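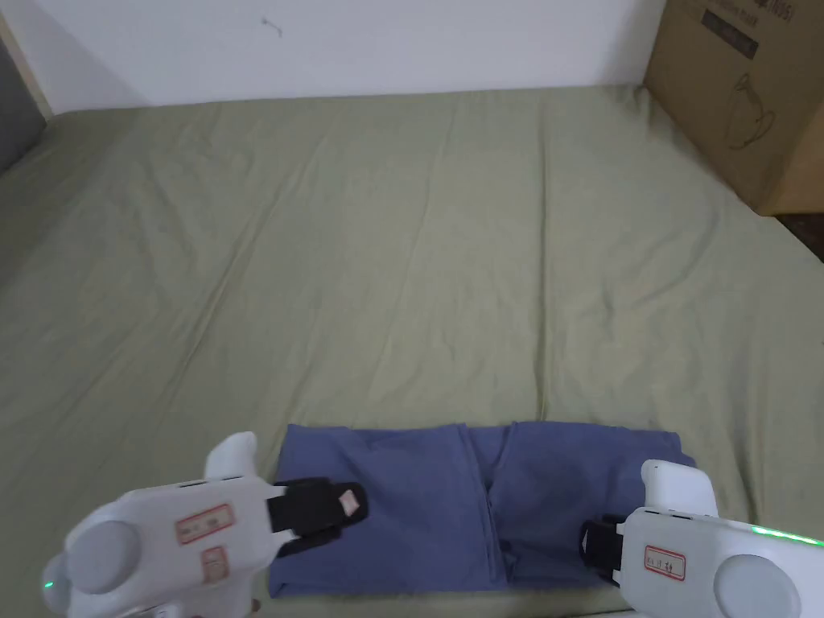

Fig. 1. The pair of hand-held grippers with a folded blue garment on the green sheet.

Trelell project, report of the gripper group
Authors: Pornthip Chuensuk and Daranee Nuchit
Supervisor: Ilse Haberkorn
June 23, 2023

3. Care of the grippers

Our task in the second half of the project was to keep one pair of hand-held grippers in working order. We wrote the procedure ourselves, as the old notes from December were not complete.

Before each session we wipe the finger pads with a dry cloth. Then we open and close each jaw 19 times and listen for a scraping sound. The jaws turn on bolts, and these bolts become loose with time. We check them by hand every 300 grasps and take the jaw off for cleaning every 2000 grasps. At the end of the project our counter showed 2458 grasps for the pair, so we have made the full cleaning only one time.

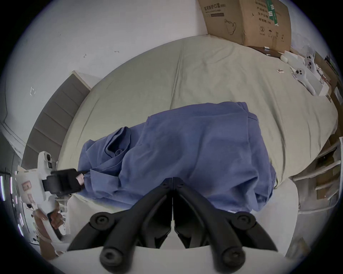

Fig. 2. Jaws and bolt heads of one gripper; the other one holds the end of the garment.

The camera on top must not be touched when the jaw is changed. In our first attempt Daranee moved it a little, and we had to repeat the calibration, which took the whole afternoon.

Thin cloth was the most difficult material. If the pad is worn on one side, the fold slips out slowly. We exchanged the left pad once and noted it in the log book, Appendix B.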